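Virkau releases Pronum 2, a free tool for fixing broken library calls

June 30, 2018

14 shares | 3 comments

Virkau is happy to announce that Pronum 2 is ready to download! Pronum reads your C headers, compares them with the bindings in your Python or Java code, and points to the exact line where the two disagree. If you have ever lost an afternoon to a struct that was padded differently on another machine, this release was made with you in mind.

The first version checked function names and argument counts. Version 2 goes a lot further. It looks at field order, alignment, string encoding and callback signatures, and it now ships with 300 ready-made checks, many of them sent in by people who hit the problem themselves (thank you, all of you).

"My favorite part is the new report," said Oliwia Domański, lead developer of Pronum. "You get the header on one side and your binding on the other, and the bad field is marked. I use it on my own code every day and it still catches me."
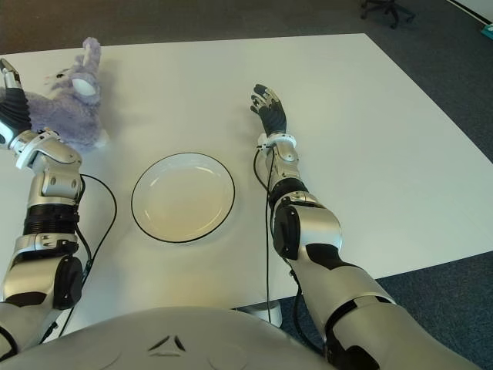

What else is new

Pronum 2 runs on Windows, Linux and macOS, and the command line options are the same on all three. Error messages have been rewritten in plain words and translated into 11 languages. Old project files open without changes, though custom rules need to be saved again once.

The plug-in for the Ikuvard editor has been updated too, and one for Tamayo will follow in July.

Getting it

Pronum 2 is free for personal and business use. The download page has the installer, the full change list and 13 short sample projects to try it on. Bug reports are very welcome through the tracker.

14 shares | 3 comments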